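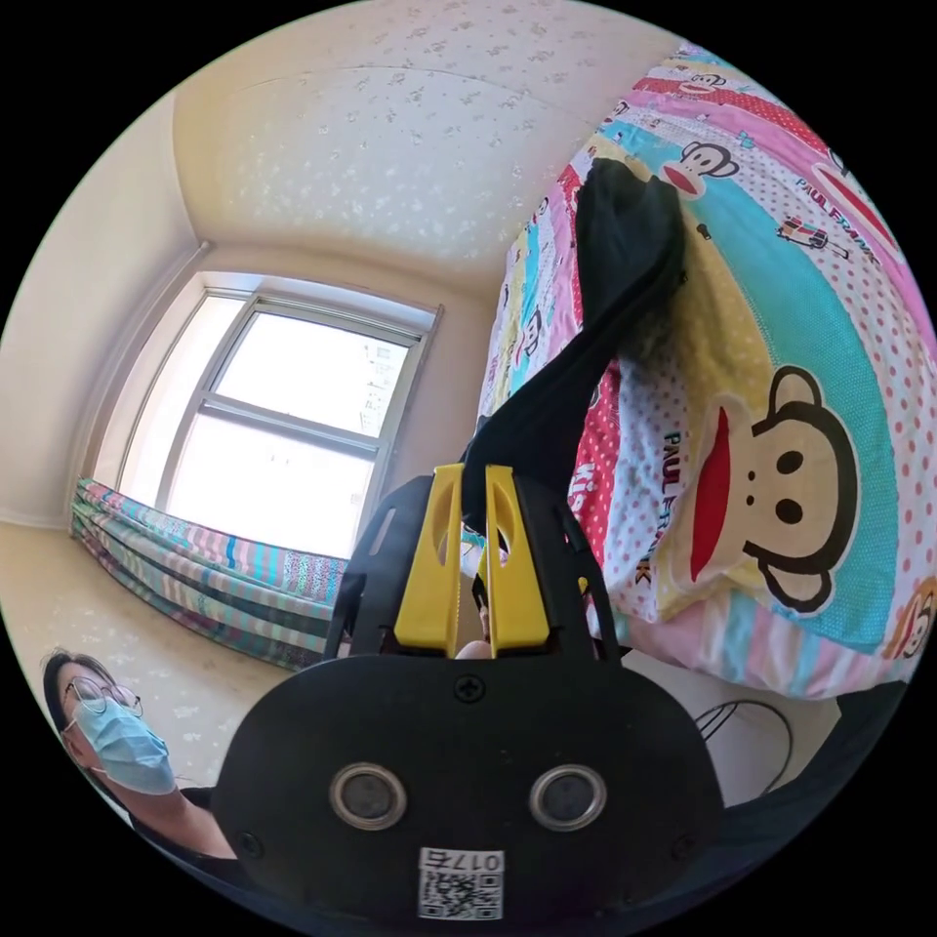
Slide 1. Hand-held gripper, unit 017E, holding a black fabric item over a patterned bed.

Talks / Manipulation
3 min read | 3 shares

Speaker notes, Selina Danzer, Foltura group

Leave the slide up while the room settles. Point out the yellow fingers: flat plates, oval cutouts near the tips. The item is pinched between the tips and the rest trails across the bedding.

Question for the talk: does a policy trained on hand-held demonstrations in homes pick up thin cloth as well as one trained on our lab table? Same gripper fingers in both sets. No robot arm in either set.

Data. 606 home demonstrations, 521 lab demonstrations. Lorenz Hämmerli did the segmentation. Say that clips with lost tracking were dropped before the split.

Method. One network, wrist view only, 800 training epochs. Action is relative fingertip pose plus opening width. We do not use depth. Someone will ask; the answer is on the backup slide.

Result. On plain sheets the two policies are level. On printed bedding the lab policy closes on the print and misses the cloth edge. The home policy does this less often. Pause here and go back to slide 1, so they can look at the monkey faces and the polka dots behind a plain dark item.

Limits. Three homes, all in Erarwood. Dark items are overrepresented. Natsumi Tamura is rerunning the Cukdale split with light fabrics, results due in January.

Skip the ablation table if the clock is past 10:40.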